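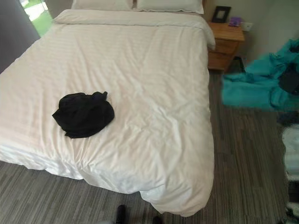
A double bed under a white duvet with a faint woven stripe.

14 shares | 3 comments

The linen supervisor at the Plosden, a 114-room hotel in Wadavport, has bought bedding since 2001. She judges it by weight loss.

"New cotton sheds finish for the first ten washes," she said. "After that you are losing fiber."

Her department weighs a sample sheet each November. At 406 grams it is retired to staff use. Thread count does not enter the record.

"It tells you very little about seams, and seams go first."

Drying is the larger cost. She lowered the dryer temperature last year and accepted a longer cycle. Hems now lie flatter, and fewer sheets go back for pressing.

Dark fabrics are washed separately, inside out, in cold water.
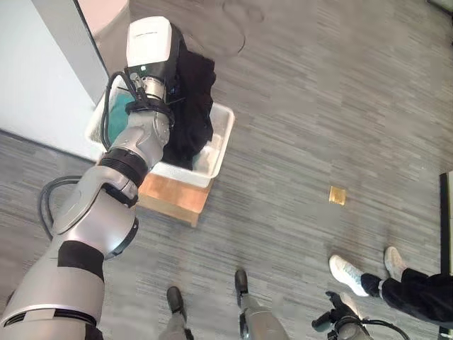 Choosing a detergent

"Low foam, no brightener. Measure it by the load."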